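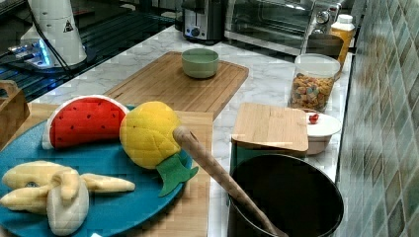 The toy fair in Durholm is held every June in two exhibition halls and a tent, and the tent is where they put you if you registered late. I registered late. My badge said VISITOR (GENERAL), a lower caste than BUYER and a much lower one than BUYER (PREFERRED), whose holders got a lanyard with padding in it and access to a room with chairs.

I run a small shop that sells children's things, mostly play kitchens and what goes in them, and I had come to find one supplier of soft play food who would take an order smaller than a shipping container. That was the whole mission. I gave it a day and a half, a budget of $500 for samples, and a pair of shoes I'd been assured were broken in.

Getting in took longer than getting there. The line at the north entrance went past the parking garage and doubled back on itself, so that for a while I was standing next to people who were technically forty minutes ahead of me. A man was selling coffee to the line from a cart. He was the best-positioned businessman I saw at the fair.

Hall A is big-company country. The booths have second floors. You can't see any toys from the aisle, because the toys are behind frosted walls and you need an appointment to look at them, so the general visitor walks along a carpeted corridor looking at logos and bowls of mints. I took a mint from Witovance, who make bath toys on a scale that must affect the tides. The woman at the desk scanned my badge, read her screen, and moved the bowl a little closer to herself.

Hall B is better. It's hot and badly lit and the aisles are numbered by someone with a grudge (17 is between 12 and 14), but people will talk to you. I spent a happy half hour at Ramasamy, a family firm that makes stuffed fruit and vegetables and has strong opinions about all of them. The father does the patterns and the daughter does the talking. Bananas, she told me, have to be sold in a bunch, as a single banana gets lost in the couch and the parents write in. Watermelon goes over well as a slice and terribly as a whole melon, which reads as a ball and gets kicked. Pineapples are a headache from top to bottom. Kids carry them by the leaves, so the seam under the leaves has to survive being swung at a sibling. She demonstrated on her father, who didn't look up from his sandwich.

I asked about eggplant. There was a silence, and she said they had tried eggplant.

Their minimum order was 23 cartons. I have a stockroom that used to be a bathroom. We parted on good terms and I bought a bag of samples at what she called the fair price, meaning, I later worked out, the price at the fair.

Lunch was a cheese roll in the tent, where the seating was a display of outdoor furniture for dolls and, beyond that, the ground.

At two o'clock I went to a talk called The Future of Pretend. I'd circled it in the program the night before. The speaker, Janaka Sheikh, used to teach kindergarten and now advises manufacturers, and was the only person all day to mention what children do with the stuff. His point was that four-year-olds don't cook in play kitchens so much as they run restaurants, badly. They take your order, they tell you they're out of it, and they bring you something else and charge you a hundred dollars. He thinks half the accessories on the market are designed for adults who like the look of a tidy little kitchen. What the children are after is a menu and the power to refuse service. Someone in the front row asked if this could be an app. He drank some water.

I had planned to see Irnitz in the last hour. They make wooden pans and stoves, very handsome, and I've wanted to stock them for years. Their booth was in the far corner of Hall B, and when I got there it was staffed by a teenager who'd been told not to quote prices, sizes, delivery times or, as far as I could tell, his own name. He did give me a catalog. It weighs as much as a stove. There's a page at the back listing their retailers, and the nearest one to me is my competitor across the street, so that was nice to learn on tired feet.

Day two was a half day, and the fair on its half day is mostly people taping boxes. I went back to see Ramasamy and asked again about the minimum. The daughter looked at the aisle, then at the cartons she was going to have to load into a van, and said that if I could carry 3 of them to my car right now she would call it an opening order. I could, with two rests. The shoes, by then, were broken in.

For anyone going next year: register in the spring, bring your own lunch, and skip Hall A unless you're fond of mints. The shuttle to the train station leaves from the south doors and the sign for it points north. Parking in the garage is by the hour, and the machine doesn't take cards or, on the first evening, cash.

I didn't make it to the puppet aisle. I could hear it, though.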